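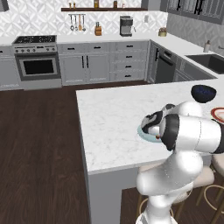
Kakari Supper Club: Frequently Asked Questions

What is this?
A supper club. Once a month, somebody who is not a professional cook makes dinner for 14 people, and those people eat it and say kind things. Kakari has been running since a May evening when Palesa Chauke made far too much lentil stew and started knocking on doors.

Is it a restaurant?
No. Restaurants have licenses, menus and a way of sending things back. We have whoever is cooking this month.

How do I get a seat?
Seats open at noon on the first of the month, on the sign-up page. They go to whoever gets there first, apart from 2 that we hold for people who have never been. If you miss out, join the waitlist. People drop out all the time, usually at 4 p.m. on the day, usually with a headache.

What does it cost?
$19, paid when you book. That covers groceries, candles and the replacement of wine glasses. The cook doesn't get paid. The cook gets applause and the leftovers.

Can I get a refund?
Up to two days before, yes. After that the fish has been bought. You can give your seat to a friend, but please write and tell us the friend's name so we don't spend the evening calling them by yours.

What will we be eating?
The menu goes out by email a few days ahead. It is a statement of intent. Vusumuzi Cele once announced duck and served a very good omelet.

I'm vegetarian / vegan / allergic to something. Can I come?
Vegetarians, always. Every menu has a meatless main, and it has to be a proper one; a plate of side dishes doesn't count. Vegans should check the email, as some cooks handle it beautifully and others put butter in everything including the fruit. For allergies, write to us before you book. We cook in home kitchens where nuts, flour and shellfish have all passed through, and if your allergy is severe we'd sooner tell you no than find out together.

I just don't like mushrooms.
Noted, with sympathy. You may move them to the side of your plate.

Where is it held?
In the cook's home, or in a borrowed one if the cook's home seats three. You'll get the address the morning of the dinner. Please don't pass it on.

When should I arrive?
7 p.m. We sit down at 7:30. Arriving at 6:40 means you will be handed a peeler.

Should I bring anything?
Something to drink, if you like. Flowers are nice but come with the problem of finding a vase at the worst possible moment. Don't bring a dish. We know it's a family recipe. There's a plan, and your potato salad isn't in it.

Can I bring my kids?
If they can sit through three courses and a long story about somebody's kitchen remodel, yes. They need their own seat and pay full price. There's no children's menu, though bread is generally available.

Can I bring my dog?
That's up to the host, and the host's cat.

Will I know anyone?
Probably not, and we seat couples apart. Some couples complain about this beforehand. So far none has complained afterward.

Do I have to help clean up?
You're a guest, so no. We will notice who offers, though. Everything gets scraped and stacked by the sink, and the cook decides whether it's washed that night or faced in the morning.

I want to cook. How does that work?
Come to at least two dinners first, then email Reshma Shabalala with a menu you've already made for other people and would make again. She'll ask how many burners you have. She'll ask about your oven. She may ask about your chairs. You get a grocery budget in advance and one helper, and you keep your receipts, including the crumpled ones.

What if it all goes wrong?
Then we order pizza. It has happened twice, and both cooks have been back since.

Can you do my birthday / wedding / office party?
No, sorry. Sławomir Śliwiński said yes to an office party for 100 once, before we had this page.

My question isn't here.
Use the contact form at the bottom of the sign-up page. Precious Pretorius answers the mail most evenings after 8. If it's about a scarf left behind, we have four, and one of them might be yours.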